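家事ロボットはもう使えるのか、という質問がまた来たので、少し長めに書く。結論を先に言うと、条件を固定した単品の把持は使える。片付けはまだ無理。以下その内訳。

前提。こちらは家電の売り手でも投資家でもなく、二指グリッパで小物をつかむ作業の評価を仕事にしている。対象は家庭の床と机の上、それから小さい工場の部品棚。掃除機型の移動ロボットは別の話なので触れない。

まず「片付け」という語が広すぎる。分解すると、見つける、近づく、つかむ、持ち上げる、運ぶ、置く、離す、になる。人に見せる動画はだいたい「つかむ」で拍手が起きるが、手間の大半は残りの工程にある。

課題の難度は物の値段と関係がない。ワイングラスより、コードのついた小物のほうが厄介なことが多い。剛体だけなら姿勢は位置と向きで書けるが、線がつくとその形まで面倒を見ることになる。

今見ているのは青い小さなブロックを左右の指で挟む課題。白い指とオレンジの指が両側から寄る。ブロックの右手には細い黒い線が伸びていて、面の上でゆるく曲がる。

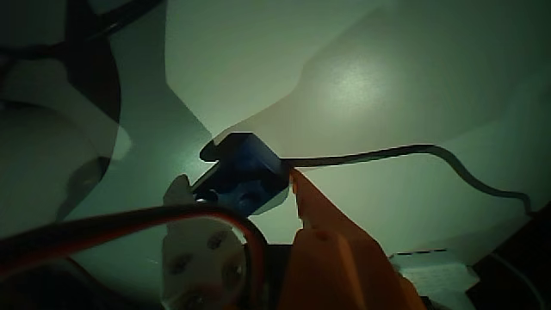
挟む動作そのものについて言えば、指先の幅と対象の幅が近いときは位置ずれの許容が小さい。3 mmずれると片側の指が先に当たり、対象が回る。回ったあとの姿勢は最初の推定と合わないので、そこで撮り直すか、触覚で追うか、あきらめて開くかの判断が要る。

この判断が遅い。人間は指先で滑りを感じた時点で握り直している。うちの構成では、滑りの検出から指令の更新まで135 msかかる。軽い物なら、その間に向きが変わってしまう。

手首側の配線も無視できない。グリッパの手前を太い束が横切る構成だと、手首の向きによってカメラから指の一部が隠れる。設計図では余裕があるように見えても、曲げ半径を守って配線するとその余裕がなくなる。

隠れた部分は推定で補うしかない。補った値と測った値をログで区別していない現場が多い。区別していないと、失敗したときに原因が視覚なのか制御なのか切り分けられない。評価を頼まれて最初に直してもらうのはたいていここ。

数字の話。Nerisenの試験手順に沿って、同じ種類の小物を700回つかませる。置き場所は毎回ずらす。照明は二段階。ここまでは多くの機種がそれなりの成績を出す。

問題はその次で、同じ手順を2000回まで延ばすと失敗の中身が変わる。前半は認識の取り違えが中心、後半は指先の汚れ、ねじの緩み、ケーブルの引っ張り癖が混じる。短い試験で出した成功率を、家で毎日使うときの成功率として読んではいけない。

Bundexの資料には成功率が一行だけ載っていて、試行回数も復帰手順も書いていない。悪意はないと思うが、比較には使えない。最低限ほしいのは、試行回数、人が手を出した回数、手を出したときの所要時間。

人が手を出した回数の扱いは特に揉める。「ほぼ自動」と書いてある報告を読むと、物が転がったときに人が元の位置へ戻していることがある。家庭ではその人が利用者本人になる。床の物を拾わせるために床の物を置き直すのなら、自分で拾ったほうが早い。

同僚のFirdevs Karabulutはこの点でもっと厳しくて、介入が一度でも入った試行はすべて失敗に数えるべきだと言う。私は介入の時間で重みをつける案。まだ決着していない。どちらの集計でも順位はそれほど動かないが、上位の差は縮む。

見た目の条件も書いておく。淡い色の面に濃い色のブロックなら、輪郭は取りやすい。同じ面に影が斜めにかかると、影の縁を物の縁と取り違えることがある。細い線は影も細いので、線と影の対応を間違えると長さの推定が狂う。

突起のあるブロックだと、上面のハイライトも拾う。学習済みの検出器はたいてい平気だが、深度のほうは突起の周りで欠けやすい。欠けたところを平らに埋める処理が入っていると、指の降ろし位置が少し高くなる。

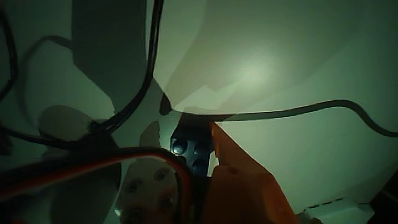
上面に突起のある濃い青のブロックとオレンジの部品。黒い細線は右へ延びる。

線つきの物をつかむときの方針は、今のところ二つ。線を無視して本体だけ狙うか、線の出る向きを避けて指を入れるか。前者は速いが、置くときに線が下敷きになる。後者は遅いうえに、線の根元が見えていないと計画が立たない。

工場ではどうか。Kirnilthorpeの部品棚の案件では、対象の向きを治具で揃えてから渡している。これなら動く。ただし揃える作業は人がやっていて、そこを省く見積もりは今も通っていない。ロボットが引き受けたのは工程の一部、というのが正確な言い方になる。

家庭には治具がない。引き出しの深さも机の照明も家ごとに違う。Picardという名前で進めている家庭向けの評価項目では、物を決まった箱に戻すだけの課題を一番やさしい段に置いた。それでも、離す瞬間に箱の縁へ当てる失敗が残る。

洗濯物を畳めるか、という質問も必ず来る。畳む動画はある。裏返しの靴下が混じった山から始めて、最後まで人が触らずに終わる記録を、私はまだ評価用の生ログで受け取っていない。受け取ったら書く。

買う側に勧める確認項目。試行回数。介入の定義。連続運転の時間。失敗後に自力で初期姿勢へ戻れるか。指先の交換に工具が要るか。動画が等速か。このうち答えが返ってこない項目があれば、その項目は測っていないと見なしていい。

価格については書かない。変動が大きいのと、保守費を含めた数字を出している会社が少ないため。

「あと何年か」も答えない。把持だけの年表なら引けるが、家事の年表にはならない。復帰動作と配線の耐久のほうが先に詰まる、というのが手元の記録からの見立て。

集計の途中版は2026-08-30付で置いた。介入の重みは私の案で計算してある。Firdevs案の列は次の版で足す。数え間違いを見つけた人は返信で。

追記。「吸着でいいのでは」という返信が複数来たのでまとめて。平らで空気を通さない面なら吸着は強い。突起のある面、布、線のついた物では当てる場所が限られる。二指と併用する機種もあるが、手先が重くなり、手首の配線がまた増える。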